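February, late evening
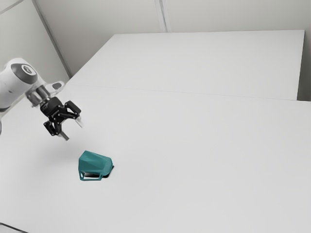
A white table, and one gripper open above it.

I did not write for nine days and I feel a little guilty about it. The reason is the bread. Since I came to Jevwood I wanted to learn to bake the rye bread of my grandmother, and this month I decided to be serious.

The first loaf was a brick. I followed the recipe from my aunt's letter, but she writes only "flour, enough" and "water, until it is good." My grandmother measured with a blue cup which had no handle, and the cup is in another country, if it still exists. So I began with 697 grams of flour, because this is what was left in the bag when I put it on the scale, and I was too lazy to go out in the snow for more. Now this is my number. I wrote it on the inside of the cupboard door.

Rosângela Lacerda from the second floor gave me a piece of her starter in a jam jar. She told me to feed it in the morning and in the evening and not to worry. I worried. On the third day it smelled like nail polish and I went down to her in my slippers. She smelled it, laughed, and told me it was only hungry. We drank coffee and she corrected my pronunciation of "dough," which I was saying like "enough." I have lived here for 2 years and I still meet such words every week. English spelling is not made by people who wanted to be understood.

The second loaf was better, but gray in the middle and too wet. The knife came out with glue on it. I ate it toasted for four days, with butter and salt. Brijesh Katiyar took a slice at lunch and said politely that it was "very filling." He is a kind man. He also told me that his mother keeps the dough for flatbread under a wet cloth, and now I do it too, although it is another kind of dough.

Yesterday I walked to the Marciniak shop behind the station for caraway. The old lady there sells it from a big drawer, by the spoon. She asked me what I was making and then she asked from which village my family was. I told her, and she knew a village with almost the same name, but it was not ours. We were both a little disappointed. She put one spoon extra in the paper.

Tonight is the third loaf. I let it stand since the morning next to the radiator, and I baked it in the iron pot with the lid on. While I waited I tried to remember my grandmother's kitchen. I remember the oilcloth, the radio, and a calendar from the savings bank which was always one month late. I do not remember her hands making the bread. I was probably outside. It makes me sad that I looked at so many things and not at this one.

The loaf is now on the rack and I must not cut it until tomorrow. Rosângela was very strict about it. The crust makes small noises, like somebody walking on thin ice far away. The whole apartment smells of caraway and a little of burned flour - I must clean the bottom of the oven.

I should also answer my aunt. I will ask her again how much water.

12 likes · 2 comments · Share
Contact | © Notes from Jevwood | Back to top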